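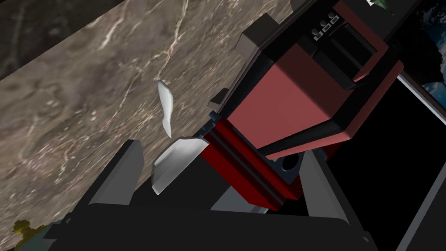
O mármore: uma rocha que já foi outra

O mármore é uma rocha metamórfica. Isso quer dizer que se formou a partir de outra rocha, o calcário, sem que esta chegasse a derreter.

O calcário é feito sobretudo de calcita. Muitas vezes contém restos de conchas e corais que se acumularam no fundo do mar.

Quando fica enterrado a grande profundidade, o calcário sofre pressão e calor. Os cristais de calcita crescem e encaixam-se uns nos outros - os geólogos chamam a isto recristalização. As conchas deixam de se reconhecer.

E os veios? São linhas de outros minerais ou de impurezas, como argila e óxidos de ferro. O mármore puro é branco.

Na escala de Mohs, que vai até 10, a calcita tem dureza 3. Uma faca de aço risca-a.

Palavras novas
Calcita: mineral de carbonato de cálcio.
Veio: faixa fina de mineral dentro da rocha.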